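Nesby Tenants' Network

PRESS RELEASE
8 August 2018

Tenants' group questions "wash less" advice and asks Kirkis to show its working

A leaflet pushed through doors in Nesby this summer tells households they can cut their laundry bills by washing their clothes half as often. Nesby Tenants' Network, which represents people renting in Nesby and Cledon, says the advice is thin, the savings claimed for it are unproven, and the company behind it sells the product it recommends.

The leaflet, "Wash Less, Save More", was produced by Kirkis, maker of the Nair fabric refresher spray. It says a typical household could keep £200 a year in its pocket by spraying clothes and household linen between wears and running the machine less. It does not say what a typical household is. It does not say how many loads such a household does now, what it pays for electricity and water, or whether the price of the spray has been taken off the total.

The Network wrote to Kirkis in May asking for these details. The reply thanked us for our interest and enclosed a second copy of the leaflet.

We have no quarrel with washing clothes less. Plenty of our members already do, mostly for reasons of money. A jumper worn over a shirt can go a good while without seeing the inside of a machine, and jeans can go longer. People knew this before there was a spray for it. Our objection is to a large round number, printed in bold on the front of a leaflet, with nothing behind it that a reader could check.

So we tried to check it ourselves. We asked 62 households to keep a laundry diary for five weeks, writing down each load, the temperature used and how the washing was dried. We make no great claims for the results. The households chose themselves, some filled in their diaries better than others, and five weeks in early summer says nothing about what happens in January. Anyone who wants to pick holes in the exercise is welcome to do so, and we will send them the blank diary sheet and the totals to help them along.

Even allowing for that, the diaries do not fit the leaflet very well. Most of the households that took part were already washing at low temperatures. Many dried everything on a rack or a line and had no tumble dryer to switch off. For these homes, the cost of running the washing machine was a small part of the bill, and halving it would not come close to the saving on the front page. The homes with the most to gain were those with a dryer in daily use. The leaflet mentions dryers once, in small print on the back, where it suggests cleaning the filter. 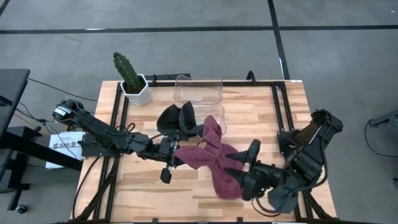

Cotton is where the leaflet's advice is weakest. Kirkis groups together "everyday fabrics" and treats them all as if they behave alike, which anybody who has owned a wool cardigan and a tea towel will know they do not. A cloth that gets used at a table, wiped over it, or left on it in a crumpled heap like the maroon one on the butcher-block top shown with this release, is a different matter from a coat worn once to the shops. The leaflet would have both sprayed and put back into use. We asked what testing had been done on kitchen cloths in particular and were told that Nair was "suitable for a wide range of fabrics". That is an answer about whether the spray will mark the cloth. It tells us nothing about whether the cloth is clean.

We are also doubtful about the leaflet's comparison between temperatures. It states that washing at 60 degrees is "rarely necessary in the modern home". Perhaps so. But homes with a new baby, someone being sick, or someone looking after a relative who cannot get to the bathroom in time are modern homes too, and there are a good many of them in Nesby and Cledon. Their diaries showed more hot washes than anyone else's, and they were not doing them for pleasure. A leaflet delivered to every door ought to have had a line for them. Several told us it had made them feel they were doing something wrong.

There is a wider point about where this sort of advice comes from. Over the past few years our members have had leaflets on heating, lighting, cooking and now laundry, and nearly all have come from a company with something to sell. The pattern is much the same each time. A saving is promised for the year, the cost of the product is left out or put somewhere else, and the household is left to find out at the end of the year, when it has no way of telling what made the difference. We doubt that many people go back and complain. We suspect the firms know this.

The Network does not say the Kirkis figure is false. We say we cannot tell, and we do not think a person with a tight budget should be asked to buy a bottle of spray on trust. At the price it was selling for in Cledon last month, a household following the leaflet's instructions to the letter would need to buy Nair fairly often. If Kirkis has counted that cost, it should be easy enough to say so.

We are asking Kirkis to do the following:

Publish the sums behind the yearly saving, including the number of loads assumed, the price of power and water used, and the cost of the spray.

State plainly on any future leaflet that the advice comes from the maker of the product.

Remove kitchen cloths, towels and bedding from the list of items the leaflet says can be refreshed without washing, or publish the tests that support leaving them on it.

Stop delivering the present version in Nesby and Cledon until this has been done.

We have been told that a revised leaflet is "under consideration". We were told the same about an earlier one on stain removal, and that leaflet is still being handed out as first printed.

In the meantime, the Network has put together a single sheet of its own. It contains no yearly saving, as we do not know what any given reader pays or how they wash. It suggests filling the machine before running it, using the line when the weather allows, washing cloths that touch food or dirty surfaces properly and often, and reading the meter before and after a load if you want to know what it costs you. Some people will find this dull. It has the advantage that each reader can test it at home without buying anything.

Copies of the sheet are free and can be picked up at our Nesby office or sent by post. Tenants who took part in the diary exercise can have their own pages back on request. Those who still have the Kirkis leaflet and have tried following it are invited to tell us how they got on, whether it saved them money or not. If enough people write to say that it did, we will report that too.

Notes for editors

Nesby Tenants' Network is a membership group for people renting from private and social landlords in Nesby and Cledon. It takes no money from makers or sellers of household goods.

The diary exercise was carried out by the Network and was not a scientific survey. The totals are available on request. Individual diaries will not be released.

The Network's letter to Kirkis and the reply to it can be read in full at our office.

Contact: Press desk, Nesby Tenants' Network, Nesby office. Calls answered weekday mornings.

Recent releases
Service charges in Cledon: what the new letters leave out
Smart meters and the missing display units
Damp is not always "condensation", say Nesby renters
Stain removal leaflet: our questions and the answers we got
Response to the bin collection review

© Nesby Tenants' Network 2018 | Contact us | Back to top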